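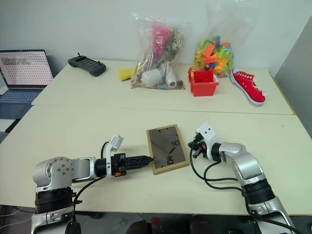

I finally got my grandmother's prints up on the wall, and it only took me from February to June.

Some background, if you're new. When my grandmother moved out of the house in Bullcombe she gave each of the grandkids one thing they had to take and one thing they were allowed to ask for. I asked for the mixing bowl (everybody wanted the mixing bowl, there was nearly a fight). The thing I had to take was a flat cardboard box tied up with kitchen string, and inside it were six linocuts she made in the evenings when my mother was small. I'd never seen them. I knew she'd "done some printing," the way you know your grandfather "had a boat," and that was as far as it went.

They're really good! I'm biased, but my cousin Leire Montoya came over the same night with a bottle of wine and we spread them across my bed and she just kept saying "but when did she have time?" There's one of the harbor at Marín, all masts, and one of a woman asleep on a train with her hat sliding off, and one that I'm pretty sure is the back steps of the house with a cat on them, although my mother swears they never had a cat. The other three are birds. Grandma liked birds.

So obviously I couldn't put them back in the box.

My first idea was to buy ready-made frames, and if you have ever tried this with prints from decades ago you already know how it went. Nothing fits anything. She cut her own paper and I don't think she owned a ruler. The train lady is almost square. The harbor is long and skinny. I bought two frames at the big store out by the highway, brought them home, held the prints up against them, and drove straight back out there to return them.

My second idea was the custom framing counter. The woman was lovely, she had the corner samples out before I'd even taken my coat off, and then she turned the screen around and showed me the total for all six. I said I'd think about it. I went and sat in the car and ate a granola bar and thought about it, and what I thought was no.

That's how I ended up at Casimiro Vallejo's Thursday class – sorry, it isn't on Thursdays anymore, we all still call it that – in the back of the old feed store. He teaches picture framing to anyone who turns up with something flat. He is about as talkative as a fence post until you use the wrong glue, and then you hear plenty.

A few things I learned from him, in no order.

Measure the print in more than one place. I measured mine along the bottom and along one side, wrote the numbers on my hand, and cut my first mat board with total confidence. The top of the harbor print is wider than the bottom by enough to show. Casimiro looked at it, looked at me, and handed me another sheet of board.

Change the blade before you think you need to. I was trying to be thrifty and my bevels came out furry, little gray crumbs of board all along the edge. New blade, clean cut. The man next to me, Iñaki Bermúdez, goes through blades like chewing gum and his corners are gorgeous, so I copied him.

Don't use masking tape on the back of anything you love. Two of the prints had old tape on them already, brown and crackly, and I was all set to peel it. Casimiro said leave it alone and take it to somebody who does paper repair, so those two went off to a friend of his named Trinidad Peñalver, who kept them for a month and charged me less than I expected. She also wrote me a very stern note about direct sunlight. It's on my fridge.

Hinge from the top only. I'd assumed you'd want to stick the print down on all four sides so it stays flat, but paper swells and shrinks with the weather, and if it's trapped it buckles. Two little hinges of thin paper and wheat paste along the top edge, and the rest just hangs there behind the mat. Making wheat paste is exactly like making bad gravy, by the way. I was unreasonably good at it.

Miters are hard. I don't have a tip here. I cut the molding for the train lady four times. There was a gap at one corner that I could've posted a letter through, and I filled it with wax and then lay awake about it and went back and recut the piece. Vega Urquijo, who was making a frame for her son's swimming certificate, told me she hangs her worst corner at the bottom left because people don't look there. I have since looked at the bottom left corner of every single picture in every house I've been in, so thanks, Vega.

The wood I picked is pale and plain, with a bit of grain if you get up close. I went back and forth on black (too much like an office) and on something darker and more old-fashioned, but the prints are so heavy with ink that they wanted something light next to them. Leire voted for dark. Leire has her own apartment.

Then came the wall. I'd been picturing all six in the hallway in two neat rows, and I had my newspaper cutouts taped up and everything, and it looked like a dentist's waiting room. So I pulled it apart. Now the three birds go up the stairs, one every few steps, and the harbor is over the radiator-that-isn't-a-radiator in the front room (long story, it's been disconnected for years and it holds the mail). The cat on the steps is in the kitchen by the back door. The train lady is across from my bed and I say good night to her, which I realize is a thing I've just put on the internet.

If you're hanging heavy stuff on plaster, drill slowly and put a bit of painter's tape where the hole will go so the surface doesn't flake. I learned that on the second stair bird. The first stair bird is covering a crater the size of a quarter.

My grandmother came for lunch once they were all up. I'd worried she might be embarrassed, or that she'd want them back. She walked up the stairs very slowly with one hand on the rail and stopped at each bird, and at the top one she said the wing was wrong and she'd known it at the time. Then she asked what was for lunch. Later, over coffee, I got her onto the subject of the train lady and she told me it was a stranger, on the way home from Dernell, and that she'd drawn her on the back of a pharmacy receipt and cut the block that same night on the kitchen table with my mother asleep in the next room. She still had the cutting tools, she said, somewhere. She thought maybe my uncle had them and was using them to open paint cans.

(He was. I've called him. We're getting them back.)

And the cat is real! It belonged to the neighbors and it came around for fish scraps. My mother has been informed and is taking it badly.

I have a bunch of offcuts left over, too short for anything except postcards, so I've been framing postcards. If you're related to me you can probably guess what you're getting for your birthday. The class starts up again once Casimiro's back from visiting his sister, and I've already got my next thing lined up, a tea towel from Marín with the lighthouse on it that I've never once been willing to dry a dish with. I need to find out how you frame cloth. If anyone's done it, with or without glass, tell me in the comments, and tell me what you did about the creases.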